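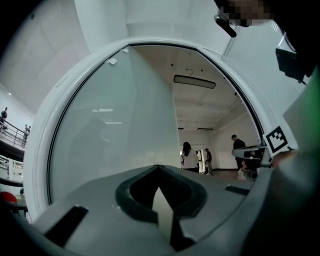 Visit report: Demwood shared workshop, Juveo gripper build

Visited October 7, 2020, early evening. Written up from notes the following weekend, with corrections from Lalit Mittal.

Demwood is a members' workshop on two levels. The machines that make dust are kept in a separate room with its own door. The main room has a wood floor and is used for assembly, meetings and anything that needs clear space. Members pay by the month and book bench time on a sheet by the stairs. I went to look at one project, the Juveo hand-held gripper, which a small group has been building there and at home over the winter and spring.

Purpose of the build

Juveo is a gripper carried by a person. The operator holds it, moves it through a household task and closes the fingers with a trigger. A camera on the body records the hand's view. The recordings are then used to train a small arm that Akash Khurana keeps at home, fitted with the same finger geometry. The group wanted a tool that could be printed and repaired on ordinary hobby equipment, and that could be handed to a person with no training.

Vy Hà did the mechanical design. Quang Mạch looks after the electronics and Lalit the calibration. Akash owns the arm and does most of the complaining about the fingers, as his end of the project is where slop shows up.

Body and housing

The body is a printed shell in several parts, joined with machine screws into heat-set inserts. The first version used self-tapping screws directly into the plastic. The holes stripped by the third time the shell was opened, and Vy moved to inserts throughout. The shell walls were also thickened near the grip after a drop onto concrete cracked one of them along a layer line.

Print orientation took several attempts. Standing the main shell upright gave the best surface but the weakest grip. It is now printed on its back with supports inside the curve, and the support scars are sanded by hand. Vy said the sanding takes longer than the assembly. I was shown a reject shell with a visible band where the filament had run out and been changed partway. It had been kept for checking fits.

Fingers and linkage

The fingers are metal and run on a linkage driven by the trigger. A return spring opens them. The first spring was too stiff, and people who used the tool for a full session reported a sore forefinger. The present one is lighter and closes the last few millimetres less crisply, which Akash does not like.

Backlash is the main unresolved fault. With the trigger held still, the fingertips can be moved by hand about 5 mm. Most of that comes from the pivot holes, which were drilled on a bench press without a jig. Vy has since made a jig and intends to ream the next set to size. A test rig made from a windshield wiper motor opened and closed one linkage 2,000 times with no breakage, though the pivots were looser at the end than at the start. The group has not measured by how much. I suggested a dial indicator, and there is one at Demwood, in a drawer.

Markers and calibration

Finger opening is not measured with an encoder. Square black-and-white markers are fixed to the moving parts, and software by the name of Ukano finds them in the recorded video and works out how far apart the fingers are. Lalit wrote it and maintains it. He gave three reasons for choosing this method, of which the wiring was the strongest: there is no cable crossing a moving joint.

The markers have to be flat and matte. A laminated set was abandoned after a session under ceiling lights, where the glare wiped out the corners. The current set is printed on matte adhesive stock. Lalit keeps a sealed spare sheet, as markers from two different printers differed enough in size to shift the readings.

I sat in on the review of one calibration recording, which had 3,139 frames. Ukano reported every frame where a marker was lost. Nearly all the losses were in two short runs, both during fast rotation of the wrist. Lalit's view is that shorter exposure will fix it, at the cost of noise in dim rooms. He has not yet tried it in the evening.

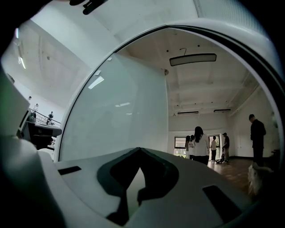 Gripper housing at close range, main room beyond.

Handling

I was given the tool and asked to pick up a roll of tape, put it in a box, and take it out again. Remarks as I made them at the time:

The weight sits forward of the hand. After several repeats I was supporting the front with my other hand without deciding to. Quang plans to move the battery into the grip, and has a drawing for it.

The trigger reach is long. I have average hands and could only use the first joint of the finger. Yến Đoàn, who has smaller hands and runs the inductions for new operators, uses two fingers and has asked for an adjustable trigger. A printed shim is the interim answer.

The fingers slip on smooth plastic. Strips of bicycle inner tube are being tried on the tips. The glue is the weak point.

Starting and stopping a recording needs a press on a small button with a short beep for each. In a busy room I could not hear the beep. A light is on the list.

Electronics

Quang's wiring is tidy and labelled at both ends. Power comes from a USB power bank. He had trouble with the bank shutting itself off when the load was low, and solved it with a resistor across the output, which wastes a little charge. A Vương board was considered for recording on the tool itself. It was rejected on heat, as the shell has little airflow and the board would have been against the palm.

Files are copied off by card at the end of a session. Names are typed by hand and two sessions have been overwritten. A script to name the files is overdue by Lalit's own account.

Cost and time

I asked for the parts list and was given it. Screws, inserts and bearings came from stock at Demwood and are charged to the group at the counter price. The camera is the most expensive single part. Print time for a full shell set is longer than one overnight booking, so part of it is always printed at Akash's house. He has the better printer and the noisier one.

Open items at the time of the visit

Reamed pivots, new finger set (Vy)
Battery in grip (Quang)
Exposure test in low light (Lalit)
Trigger shim, second size (Yến)
Automatic file naming (Lalit)
Tip material and adhesive (Akash)

The group expects to have the reamed fingers fitted in November and has agreed to let me repeat the tape test with them. I have asked that the pivots be measured before the tool is used, so that there is a starting figure for wear. Drawings will be shared with other workshops once the battery move is finished, as the shell will change shape at the grip.

Contact: workshop desk, Demwood | © 2020 Demwood members | Back to top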